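Robotik-Praktikum, Woche sechs: Greifen, Abstellen, Protokoll schreiben

Di., 28. Mai

Seit Anfang des Semesters sitze ich zweimal pro Woche im Robotik-Praktikum, und ich hatte mir vorgenommen, hier regelmäßig etwas dazu zu schreiben. Daraus ist bisher nicht viel geworden. Der letzte Eintrag handelte noch von der Installation der Treiber, und den hat vermutlich niemand bis zum Ende gelesen. Jetzt sind wir bei der eigentlichen Aufgabe, und da gibt es mehr zu erzählen.

Unsere Gruppe heißt Grestari. Der Name stammt aus einer Liste, die der Kurs vorgegeben hat, wir haben ihn nicht ausgesucht. Die beiden anderen Gruppen heißen Udville und Wirngate. Jede Gruppe hat denselben Roboter zur Verfügung, allerdings nacheinander. Es gibt einen Belegungsplan, und wer seine Zeit überzieht, nimmt der nächsten Gruppe etwas weg. Das hat in der zweiten Woche zu Ärger geführt, seitdem wird pünktlich übergeben.

Die Aufgabe

Der Roboter soll Gegenstände von einem Tisch nehmen und an einer vorgegebenen Stelle wieder ablegen. Es sind Sachen, wie sie in jedem Pausenraum herumliegen: Getränke, Snacks, Verpackungen. Was genau auf dem Tisch liegt, erfährt man bei der Abschlussvorführung im Juni erst kurz vorher. Bis dahin üben wir mit eigenen Gegenständen und nehmen dabei Daten auf.

Der Arm wird zunächst von Hand ferngesteuert. Eine Person führt, eine zweite schreibt mit, eine dritte räumt den Tisch nach jedem Durchgang wieder um. Aus den Aufnahmen wird dann ein Modell trainiert, das die Bewegung selbst ausführen soll. Verlangt sind 620 verwertbare Durchgänge pro Gruppe. Verwertbar heißt: Der Griff wurde zu Ende geführt, die Aufnahme ist vollständig, und im Protokoll steht, welcher Gegenstand dran war und wo er lag.

Beim ersten Termin dachten wir, das sei in ein paar Nachmittagen erledigt. Am Ende dieses Termins standen 29 Durchgänge im Protokoll, und davon haben wir später neun wieder gestrichen, weil bei ihnen die Kameraaufnahme zu früh abbrach. Inzwischen sind wir deutlich schneller, aber der Anfang war zäh.

Fernsteuern

Ich hatte mir das Führen des Arms leichter vorgestellt. Man sieht den Tisch durch die Kamera am Kopf des Roboters, und diese Perspektive ist eine andere als die eigene. Entfernungen nach hinten schätzt man anfangs immer falsch ein. Ich bin in den ersten Durchgängen regelmäßig zu kurz geblieben und habe vor dem Gegenstand ins Leere gegriffen. Danach habe ich es übertrieben und Dinge umgestoßen.

Geholfen hat eine einfache Regel, die wir von der Gruppe Udville übernommen haben. Erst die Höhe einstellen, dann seitlich ausrichten, dann langsam heran. Wer alle drei Richtungen gleichzeitig korrigiert, verliert den Überblick. Für das Training ist das auch besser, weil die Bewegungen dann einander ähnlicher sind. Ganz gleich sollen sie aber nicht sein. In der Kursunterlage steht ausdrücklich, dass Startposition und Lage der Gegenstände wechseln müssen.

Ein weiterer Punkt ist das Tempo. In den ersten Protokollen findet sich oft der Vermerk »gezögert«. Damit sind Durchgänge gemeint, bei denen der Greifer kurz vor dem Ziel stehen bleibt, weil die führende Person überlegt. Das Modell lernt dieses Zögern mit. Bei unserem ersten Testlauf blieb der Arm dann tatsächlich vor jedem Gegenstand stehen und wartete. Wir haben danach alle entsprechend markierten Aufnahmen herausgenommen und neu trainiert.

Flasche, Riegel, Chipstüte

Unser Standardaufbau besteht zurzeit aus drei Gegenständen. Jeder davon macht andere Schwierigkeiten, und genau deshalb haben wir sie behalten.

Die Wasserflasche ist der einfachste Fall, solange sie steht. Der Greifer kommt von der Seite und schließt sich entweder am Deckel oder am Flaschenkörper. Beides geht, aber man muss sich entscheiden. Wir haben am Anfang gemischt, mal oben, mal in der Mitte, und das Modell hat daraus etwas dazwischen gemacht und die Schulter der Flasche erwischt, wo sie wegrutscht. Jetzt greifen alle oben. Der Nachteil ist, dass die Flasche beim Anheben leicht pendelt, wenn man zu schnell fährt.

Der Riegel ist flach und liegt auf. Von der Seite kommt man kaum darunter, also muss der Greifer von oben kommen und die Verpackung über die schmale Seite fassen. Zwei Zentimeter zu hoch, und man greift Luft. Zu tief, und die Finger drücken auf die Tischplatte, worauf die Steuerung abschaltet. In solchen Fällen ist der Durchgang ungültig und der Arm muss neu angefahren werden. Das kostet jedes Mal ein paar Minuten.

Die Chipstüte ist der schwierigste Gegenstand. Sie verformt sich, und sie sieht nach jedem Griff ein wenig anders aus als vorher. Wir haben Kettle-Chips mit Jalapeño genommen, weil es die im Automaten gab. Am besten funktioniert der Griff an der Naht am oberen Ende. Greift man in die Mitte, weicht der Inhalt zur Seite aus und die Tüte dreht sich.

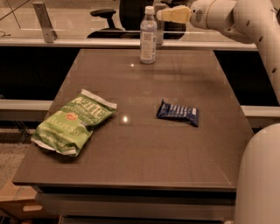

Licht und Tischplatte

Ein Problem, mit dem wir nicht gerechnet hatten, ist die Tischplatte. Sie ist braungrau und glänzt ein wenig, und die Lampen an der Decke spiegeln sich darin als helle Flecken. Für das Auge ist das unwichtig. Beim Modell waren wir uns nicht so sicher. In einer Auswertung fuhr der Arm mehrmals in Richtung eines solchen Flecks, obwohl dort nichts lag. Ob das wirklich an der Spiegelung lag, können wir nicht beweisen. Wir haben die Gegenstände in den folgenden Durchgängen öfter neben und auch direkt auf die Flecken gelegt, und danach kam der Fehler seltener vor.

Die Gruppe Wirngate hat stattdessen versucht, eine matte Unterlage zu benutzen. Das wurde nicht zugelassen, die Vorführung im Juni findet auf dem blanken Tisch statt. Ich finde das richtig, auch wenn es für uns bequemer wäre.

Hinter dem Tisch ist eine Glasscheibe. Durch sie sieht die Kamera Teile des Raums dahinter, und es spiegelt sich auch etwas darin. Wenn dort jemand vorbeigeht, ist das in der Aufnahme. Wir hatten überlegt, den Bildausschnitt beim Training zu beschneiden, haben es aber gelassen. Ein gewisses Maß an Unruhe im Hintergrund schadet vermutlich nicht, und beim Beschneiden wäre bei hohen Griffen ein Teil des Arms verschwunden.

Die Software

Für die Aufnahme benutzen wir ein Programm namens Cárdenas, das eine frühere Praktikumsgruppe geschrieben hat und das seitdem weitergereicht wird. Es macht, was es soll, aber man merkt ihm an, dass mehrere Jahrgänge daran gearbeitet haben. Die Beschriftungen wechseln zwischen Deutsch und Englisch, und für das Speichern gibt es zwei Schaltflächen, von denen eine nur die Kameradaten sichert. Daher kamen auch unsere unvollständigen Aufnahmen in der ersten Woche – bei manchen fehlten die Gelenkwinkel komplett, und das fiel erst beim Einlesen auf.

Ich habe mir inzwischen ein kleines Skript geschrieben, das nach jedem Termin alle Dateien durchgeht und prüft, ob Bild- und Bewegungsdaten gleich lang sind. Es gibt eine Liste der auffälligen Durchgänge aus. Die schauen wir uns dann von Hand an. Das Skript ist kurz und nicht schön, aber es hat uns schon zweimal vor einem Training mit fehlerhaften Daten bewahrt. Die anderen Gruppen haben es auch bekommen.

Das Training selbst läuft über Nacht auf einem Rechner der Fakultät. Am nächsten Morgen weiß man, ob der Fehlerwert gesunken ist. Viel sagt das aber nicht. Wir hatten einen Lauf mit sehr guten Werten, bei dem der Arm auf dem Tisch fast nichts getroffen hat, und einen mit mittelmäßigen Werten, der brauchbar war. Am Ende zählt nur der Versuch am Gerät, und dafür braucht man wieder einen Termin im Belegungsplan.

Stand der Dinge

Die Flasche klappt mit dem aktuellen Modell in den meisten Versuchen. Beim Riegel sieht es gemischt aus, er gelingt vor allem dann, wenn er ungefähr quer vor dem Roboter liegt. Liegt er längs, dreht das Handgelenk oft zu spät ein. Von der Chipstüte haben wir noch zu wenige Aufnahmen, um etwas Sinnvolles sagen zu können. Beim letzten Test hat der Arm sie einmal sauber angehoben und sonst verschoben.

Für die nächsten Termine haben wir uns deshalb auf die Tüte und auf den längs liegenden Riegel festgelegt. Die Flasche kommt nur noch dazu, damit das Modell sie nicht verlernt. Außerdem wollen wir die Reihenfolge öfter wechseln. Bisher haben wir fast immer mit der Flasche angefangen, und ich habe den Verdacht, dass das Modell sich das gemerkt hat.

Für den Abschlussbericht sind sechs Seiten vorgesehen. Ich schreibe den Teil über die Datenaufnahme und werde vieles von hier übernehmen können, nur knapper und mit Tabellen. Die Angaben zu den gestrichenen Durchgängen muss ich noch aus den handschriftlichen Protokollen der ersten Termine übertragen, und bei zweien davon kann ich meine eigene Schrift nicht lesen.

Falls jemand im nächsten Semester das gleiche Praktikum belegt: Das Prüfskript lade ich am Wochenende hoch, der Link kommt dann in die Seitenleiste. Man braucht nur die Pfade am Anfang der Datei anzupassen.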